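Why Does Dry Food Stay Good for So Long?
Written by Hanna Michalski for the young readers of the Jedside Library pages
April 5, 2024

Open a kitchen cupboard at home and read the dates on the packages. The milk is not there, of course, it lives in the refrigerator and must be finished soon. But the spaghetti, the rice and the crackers may have a date that is many months away. Some of them may have a date when you will already be in the next grade at school.

How is it possible? Nobody puts the spaghetti in the cold, and it does not seem to be sleeping or frozen. To understand this, we must first meet the very small creatures that would like to eat our food before us.

Small eaters

Everywhere around us live bacteria, yeasts and molds. Together they are called microbes. Most of them are too small to see with your eyes, but when a mold grows large enough, you can see it as a green, white or black fur on old bread. Many microbes are harmless and some are even our helpers. Without them there would be no yogurt and no cheese. Others can make food smell bad, and some can make people ill.

Microbes need water, just as we do. They cannot drink from a cup, so they take the water from the food they sit on. A strawberry is full of water, and for a mold it is a wonderful place to live. A piece of dry spaghetti has very little water inside, and the little water that remains is held tightly by the food, so that microbes cannot easily take it. They may land on the spaghetti, but they cannot grow there.

This is the main secret of dry food. People knew it thousands of years before anyone had seen a microbe. They laid fish, fruit, beans and herbs in the sun and the wind, and they noticed that the dried food could be eaten in winter. 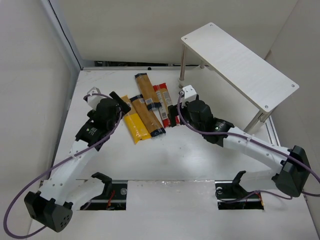
Five packages of food on a white table.

How dough becomes hard

Spaghetti begins as something soft. The usual recipe is very short: a flour called semolina, which is made of hard wheat, and water. The two are mixed together into a stiff dough. In a factory, the dough is pushed through a metal plate with many small round holes, and it comes out on the other side as long strings. If the holes have another form, we get another pasta. To make a tube, there must be a little pin in the middle of the hole.

The fresh strings bend easily, and if you left them in a closed bag in a warm room, they would soon spoil. So they must be dried. They are hung over long rods and go through a room where warm air moves around them.

You may think that the fastest drying is the best, but pasta does not like to be hurried. When the outside dries much faster than the inside, the outside becomes smaller and pulls on the soft middle. Then tiny cracks can appear, and later the spaghetti breaks in the pot. For this reason the people in the factory control not only how warm the air is, but also how much water is in it.

I asked Wojciech Cieślak about this. He has worked for many years with the drying rooms at Fikico, a small pasta factory near Jedside, where they fill 3000 packages in one day. "Children who visit us always expect that the air is dry like in a desert," he told me. "In the beginning it is more like a bathroom after a shower. We take the water away slowly."

When the drying is finished, a string of spaghetti is so hard that it snaps. You can try it with one piece at home. Hold it by both ends and bend it slowly until it breaks. Look carefully how many pieces you get. Very often it breaks into three or more pieces and not into two, and scientists have studied this question seriously. When the first break happens, the two halves jump back and shake, and the shaking can break them again.

What the package must do

Dry food has one weakness. It can become damp again. The air in your home carries water that you cannot see, and it carries more when somebody is cooking or taking a bath. If a cracker lies open on a plate for some days, it takes some of this water, and it becomes soft and a little sad to eat. Potato chips do the same thing even faster, because they are so thin.

A package is therefore like a raincoat turned the wrong way around. It keeps dry what is inside, and it works against water in the air, which we call moisture or humidity. It also keeps out dust, fingers and insects. There are small beetles and moths that are very happy in a bag of flour, and a mouse does not say no to rice.

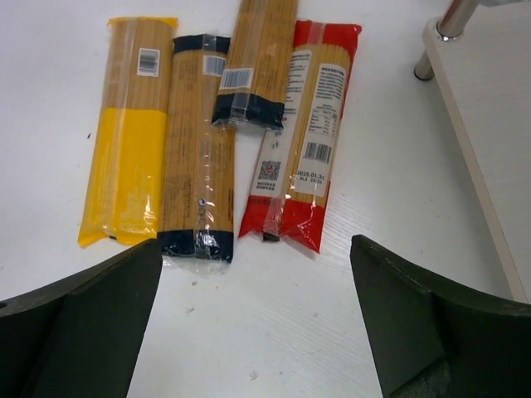 Different foods ask for different packages. Paper is light and easy to recycle in many places, but moisture passes through plain paper quite easily. Cardboard is stronger and protects food that breaks. Glass lets nothing through at all, but it is heavy, and it breaks when you drop it. Metal cans are very good for wet food, which is first closed in the can and then heated to kill the microbes. Thin plastic film is light and keeps moisture away, and it can be clear, so that the buyer sees what he or she is buying. But plastic does not disappear when it is thrown into nature, and a lot of it is never recycled. People who design packages have to think about all these things at once, and they do not always agree with each other.

The ends of a plastic bag are usually closed without any glue. Two warm metal pieces press the film together for a short moment. The inside of the film melts a little and sticks to itself, and after it cools, the bag is shut. Sometimes the metal pieces have ridges on them, and they leave small lines in the plastic. You can feel them with your fingernail.

Why chips travel with so much air

Almost every child has once opened a bag of chips and thought that half of the chips were stolen. The gas in the bag has a job to do. It makes a pillow, and the pillow protects the chips when the bags are packed in boxes and driven in trucks.

Often it is not ordinary air in there. It is nitrogen. The air which you breathe is mostly nitrogen too, so there is nothing to be afraid of. But ordinary air also has oxygen, and oxygen is a problem for food that has fat in it. Slowly, the oxygen changes the fat, and the chips get an old, bitter smell. We say that the fat becomes rancid. Microbes are not needed for this, so it can happen also to food that is completely dry. Light makes it faster, and this is one reason why many chip bags are shiny inside and you cannot look through them.
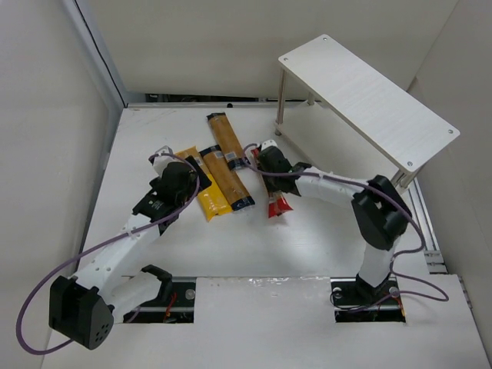 Spaghetti made from only semolina and water has very little fat, so it does not have this trouble. Nuts have much fat. Brown rice has more fat than white rice, because the outer layer of the grain is still on it, and it does not keep so long in the cupboard.

Reading the words on a package

A package also has to talk. It must tell the name of the food, what it is made of, and how much is inside. Weight is often written in grams, with a small letter g. There are 1000 grams in one kilogram. In the United States you will find ounces too, written oz.

The ingredients stand in order. The first word is the thing there is the most of, and the last word is the thing there is the least of. It is interesting to read this list on a cereal box and see how early the word sugar comes.

The black and white lines are the barcode. A scanner at the store shines light on them. The white parts send back much light, and the black parts send back very little, and from this pattern the scanner can read a number. The price is usually not hidden in the lines. The computer of the store knows the price and looks it up by the number.

Then there is the date. The words "best by" mostly tell us about quality. Dry pasta may still be fine to eat after this day if the package was closed and dry, though the taste could be weaker. Other foods, for example fresh meat or fish, need much more care. Always ask an adult before you eat something that is past its date, and do not taste it only to find out.

Try it yourself: the cracker test

Divina Policarpio, who teaches fourth grade in Jedside, did this test with her class in March. You need:

Three crackers of the same kind
One jar with a tight lid
One paper bag
One plate
A pencil and paper

Put one cracker in the jar and close the lid. Put the second in the paper bag and fold the top. Lay the third one on the plate. Leave all of them in the same room for 8 days, in a place where no pet can reach.

Before you look at them, write down which cracker you think will be the softest. When the time is over, break each one close to your ear and listen. Do not eat them, since they have been lying there for a long time. If your home is very dry, for example in winter when the heating is on, you might not hear much difference. Then you can repeat the test in a more humid season, or in the bathroom.

In Ms. Policarpio's class the cracker from the plate bent before it broke, and one boy said that it sounded like a wet leaf.

Words to remember

Microbe: a living thing too small to see without a microscope.
Humidity: water in the air that you cannot see.
Semolina: a coarse flour from hard wheat.
Nitrogen: a gas that makes up most of the air.
Rancid: the word for fat that has become old and smells bad.

Next time, Chathurika Majumder will write about salt, and why it can keep a fish from spoiling. If you have a question for her, give it to the person at the library desk or put it in the yellow letter box by the door.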